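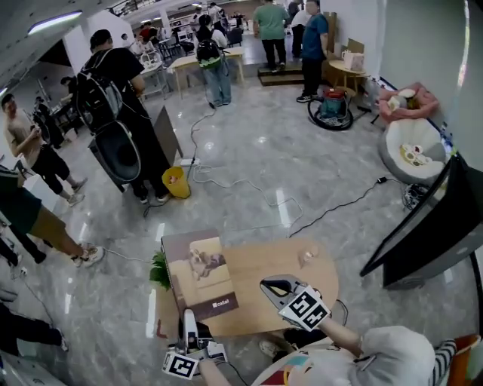

A cardboard box with a dog printed on it on one of the light wooden tables, with the cables still to be tidied.

Nyokabi Mrema has run the fitting-out of shared workrooms for nine years, and she says the furniture is the easy part. "Tables go where you put them," she said. "Cables go where the sockets are, and the sockets are always on the wrong wall."

The room at Culstead has a grey marble floor, which she likes to look at and does not like to work on. Nothing can be cut into it, so the power has to come across the top in white and black leads. Her plan is to bring them together in two flat covers before the end of February. "At the moment you step over them," she said. "People get used to that, and I'd like them not to."

She chose light wooden tables with rounded ends after seven months with square ones in her last building. The corners there caught people at hip height, mostly people wearing rucksacks who had turned round to talk. "You put a bag on and you forget how deep you are," she said.

Mrema is particular about bins. She wants them in a colour that shows against the floor, and yellow does. Plants she leaves to Wyn Edwards, who waters them at 7 in the morning and moves them towards the light without telling anyone.

Boxes are harder to keep on top of. The carton with the dog and the beige sofa printed on it has a caliai label, and she would rather it were flat and in the recycling. "A box on a table stays on a table -- then somebody puts a cup next to it and it's a fixture," she said.

Asked what she would do with more money, she did not mention furniture. She would buy 13 floor sockets and have them put in properly, marble or no marble. The quote is in her drawer. She has asked Tormod Berge to look at it again when he is back from leave.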